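Plondus opens its doors in Quintero with a craft room, a swap shelf and far too much tea

Shares 100 | Comments 8

QUINTERO, February. I've been asked to write this one myself, so please forgive me if it sounds more like a letter than a press release! I'm Rodica Ursu, and on Tuesday at ten in the morning my sister and I are opening Plondus, a shop and making space on the corner by the old bus station in Quintero.

We've wanted to do this for years. I used to run a market stall selling odds and ends for children's crafts (buttons, card, felt, bits of packaging that were too nice to throw out) and people kept asking where they could sit down and make something with it all. I never had an answer. Now I do, and it has a kettle.

The front of Plondus is the shop. We've got 665 different bits and pieces on the shelves, nearly all of them leftovers from local firms, and you buy them by the scoop. Astano, the packaging people up the road, have given us 300 boxes of offcuts to start us off, which filled my hallway for most of the winter. The back is the making room, with long tables, decent lamps and a sink that took three plumbers to sort out.

"I came in to fix a shelf and stayed for two hours making a paper fish," says Cameron Morrison, our joiner. "It's a very good fish."

He's right about the fish. It's in the window.

What's on in the first month

Mornings are for under-fives and whoever has brought them. After school we've got open tables, no booking, just turn up and pay for what you use. Behrouz Ghaffari is taking the evening classes for grown-ups, starting with lino printing and then lampshades (I've already put my name down for lampshades).

Spring makes

We're getting going early on spring because I can't wait. Think egg-shaped garlands, little nests, painted pots and seed heads. A smooth orange half-shell, glossy on the inside and with the light coming through the plastic, is just the sort of thing I'd turn into a hanging planter or a tiny lamp for a doll's house.

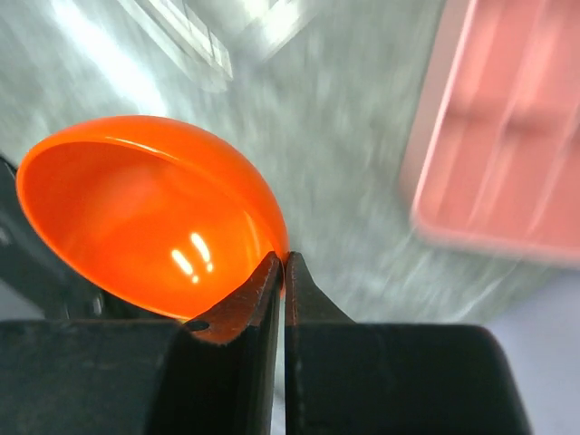
Prices and getting here

A scoop is 800 pesos and the making room is free if you've bought one. We're two minutes from the Hirnen stop, and there's a ramp at the side door. Pushchairs are welcome, and so are dogs if they don't eat felt.

Reporters and photographers can come along from nine on opening day, before it gets busy. Ask for me or for Wenceslao Lagos, who has the keys and the biscuits.

Shares 100 | Leave a comment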